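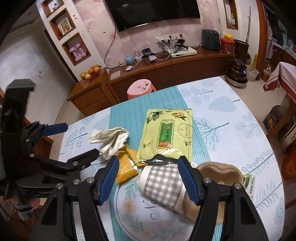 From: Katia Ruggiero
To: gripper-ops list
Subject: Re: left finger creeping shut on the handhelds

Quyên Võ wrote on Tuesday:

> Third time now. I set the opening, put the jaws on either side
> of a paper cup, and the left finger keeps coming in after I have
> stopped squeezing. The log says the width never changed. The
> cup disagrees. Is this the pivot pins or is it software? Masson
> says software, but Masson always says software.
>
> Also, could someone please tell me which firmware I am
> supposed to be on? The wiki gives two answers.

Quyên, it's the pins, with some help from software, so Masson can have half a point.

Gaspard and I took the left linkage apart on one of the Farnonport units. The second pivot pin had backed out far enough for the arm to lean. When you let go of the trigger, the spring takes up the slack on that side only, and the finger drifts in by 2 mm. The encoder sits on the slide rail, upstream of all this, so it reports a perfectly calm gripper while your cup gets a waist.

The software half: Hiteo 24 is meant to raise a warning when grip force and width don't agree. It does raise it. It then files it in a debug log that is wiped at 600 lines, and the idle heartbeat gets through 600 lines before you've found your coffee. Noémie has a patch in review. As for the wiki, 24 is the right answer and I have deleted the other one.

Paper and thin wrappers show the fault best. A hard plastic bowl just pushes back and everything looks fine, so please don't clear a unit on a bowl.

If you have a suspect gripper, do this before the next session:

1. Power off and take your fingers out of the linkage. I know. Crescencio knew too, and he typed with one hand for a week.

2. Wiggle each blue pad sideways. Any click at all and the unit goes in the red bin.

3. Power on, open fully, and close slowly on something light and crushable. With two people working one table, do one gripper at a time, or you will end up debugging your neighbor's.

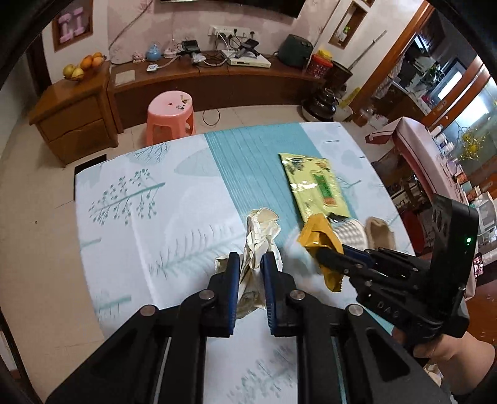
4. Let go of the trigger and watch the left finger, not the screen – the screen is the part that lies.

5. Write the serial number and the cycle count on the tag. The pins seem to start moving after 400 cycles, but that's from a handful of units and I'd like more before I go shouting at Surusow, who sold us the pins.

New pins with thread locker are on order. Until they get here, please don't tighten the old ones with pliers. We can tell.

Katia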